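Reviews > Simulation & Software > Kitchen Packs

Hinau Kitchen Pack: two months in, and I keep making excuses to open it

I teach an evening course on robot arms at a community workshop, and for years our practice rooms were gray boxes with a cube on a table. Fine for learning what a joint limit is, not much fun after that. So when I found Hinau, a set of ready-made simulated kitchens for practicing with a robot arm, I bought the small license the same evening and stayed up far too late with it.

The pack comes with 20 kitchens. Some are tiny galley layouts, some are big and open, and the colors are all over the place (I mean that as praise!). You pick a room, pick an arm, and you're driving. Setup on my desktop took roughly 10 minutes, and most of that was the download. I had been using Ristura before this, and getting a room to load there with the arm in the right spot was half an afternoon's work, so you can imagine my mood.

What won me over is how much there is to bump into. Cabinets have handles that stick out the way real ones do, counters are the right height to be annoying, and things end up on the floor when you drop them. My students learn more from knocking a mug off a counter than from anything I put on a slide. Contact feels good too. The gripper closes on a drawer pull and you get a believable bit of resistance before it slides, and if you come in crooked it slips off and you have to line up again.
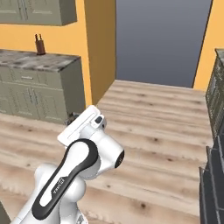 The camera controls deserve a paragraph of their own. There are 8 saved views per room and you can make your own, and my favorite is the one that looks along the arm toward the hand. It takes a little getting used to, since the arm itself blocks a good part of what you want to see, but once it clicks you stop thinking in numbers and start just reaching for things. I had one student go from jerky little nudges to opening a drawer in a single smooth move over the course of an evening.

Now the grumbles. The rooms are more like stage sets than houses, so if you swing the view out past the floor you're looking at plain backdrop. I don't mind, but a couple of people in class did. Textures go soft when you get close, and small lettering is hopeless. Saving a session with a custom layout works, but the save menu is buried three levels down and I still click the wrong thing first. And the manual reads like it was written for people who already know the answer.

Support has been lovely, though. I wrote in with a question about gripper speed and had a proper reply by 7 the next morning, with a settings file attached that I could drop straight in.

Barta makes a similar pack with nicer lighting, and if you mostly want pretty pictures I'd look there first. For hands-on practice I'd take Hinau every time. The arm moves better and the drawers behave.

Next on my list is the Nuvamholm add-on, which adds pantries and laundry rooms. It's due in March and I've already cleared the disk space.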